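1/ Some notes on Prister, which I saw at the Sirnport preview in April. I'll keep the plot to what is already in the trailer.

2/ It is Palesa Maluleke's second film as director. Her first, Grarow, had a small release and then did very well once it went to streaming. Most people I know saw it at home, months after it left cinemas. Prister has been given a much bigger opening, over 300 screens.

3/ The story: a bus driver called Munro takes his late brother's place in a wedding band. He can't sing. The band already has bookings through the summer and the deposits have been spent.

4/ The first half is a comedy and it moves quickly. The rehearsal room argument from the trailer is longer in the film and better for it. The audience I was with laughed all the way through it.

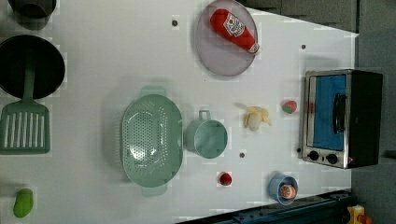
5/ The songs. There are eight on the album and five of them are in the film. The slow one that came out first as a single plays only over the end credits, so don't sit there waiting for it. The train song is used twice, and the second time is the best use of music in the film.

6/ Palesa Joubert plays the sister-in-law. She had one scene in Grarow and people kept asking who she was. Here she has the second biggest part. She plays it quietly and the camera stays on her when other people are talking. I'd expect her to get lead offers after this.

7/ The lead is fine. He is good at being embarrassed and less good at being angry. There is a shouting scene in a car park after the interval which I thought was too much, and it is followed by another shouting scene in a kitchen.

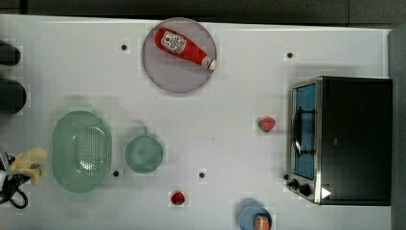

Both of them are about the same thing, the money, and one could have gone. That stretch is where I felt the length. It runs a bit over 2 hours and I would have taken the cuts there and left the wedding scenes alone.

8/ On the box office talk. I've seen people posting opening day totals already and they don't agree with each other. Wait for the distributor's number. Early shows in Sirnport were full, but Sirnport is where it was shot and half the town is in the crowd scenes, so I wouldn't read much into that.

9/ Comparing it with Grarow is a bit unfair. Grarow had four actors and one house. This has a full band, a ferry, three weddings and a storm. The storm looks cheap in a couple of shots. The weddings look great.

10/ A few people asked if it is suitable for children. There is some swearing and one drunk scene, no violence to speak of. I'd take a ten-year-old. A younger one would get bored after the interval.

11/ Sound was too loud at the preview, mostly in the band scenes. I went again on a normal evening ticket at the other cinema and it was much better, and I could hear lines I'd missed. The uncle's remark about the van gets a laugh if you can make it out.

12/ Not as tight as Grarow, more fun than Grarow. I'd put it slightly behind. See it with a full house if you can. I'll do a separate thread on the album when I've had longer with it.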